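Chapter 2
Chores for machines: what can they do today?

After reading this chapter you should be able to explain why a task that is easy for the hand can be difficult for a machine, to separate a chore into its smaller actions, and to judge a maker's claim about a household or workshop robot with some caution.

When Gertraud Wyss started to teach evening courses for workshop technicians, she asked every new class the same question: which job in your working day would you give away first? Very few of them said drilling or cutting. Most answers concerned putting things back — tools on hooks, parts in boxes, cloths in the drawer. It is this kind of work that the present chapter treats. It is paid little attention, it returns every evening, and until now it is done nearly always by people.
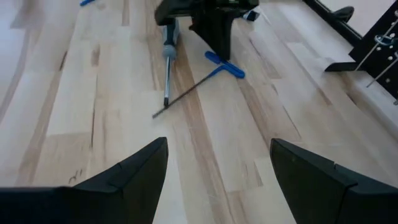
SECTION 2.1 PICKING UP

A hex key with a T-handle has a thick part and a very thin part, and it makes a great difference where one takes hold of it. A person who bends down for such a tool has already decided this before the fingers arrive. The machine must find the tool, separate it from another tool close to it, choose a place for the grip and close with the right force. If it takes the thin shaft too near to its end, the heavy handle may turn downwards and the tool may slip.

At the Zandcombe training workshop the staff kept a record of this single action during one winter. Of 300 attempts to lift a hand tool from a flat surface, 19 failed. This sounds like a good result, and for a study it is good. But consider a fitter who puts away tools all day and drops one of them so often. His colleagues would soon ask him to do something else.
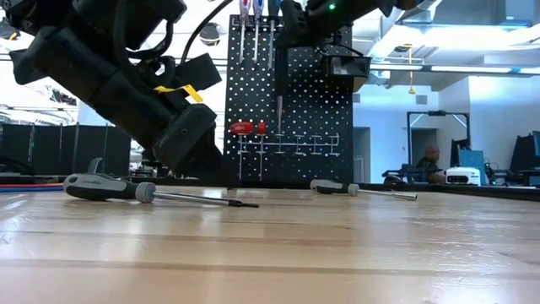 Putting back is the second half of the chore, and we consider it the harder half. To lift a tool, the gripper may arrive from several directions and a small error is often forgiven. To hang it up, the tool must come to one certain place at one certain angle. A screwdriver held upright, with its shaft pointing down, is already turned the same way as the ones that hang in a row on a pegboard, so that part of the work is done. A screwdriver lying on its side on the table must still be turned, either in the gripper or by the movement of the whole arm.

The makers answer this difficulty in different ways. Prallier sells a tool wall with wide funnels in place of hooks, so that the arm may miss a little. Stokex leaves the wall as it is and spends its effort on the software. Gisler offers both, at a price which a small workshop will hardly pay. The reader should notice that the first solution changes the room and the second changes the machine. We return to this choice in Section 2.4, where the same question is asked about dishes and laundry.

Words to know: grip, approach, reorientation, tolerance, recovery.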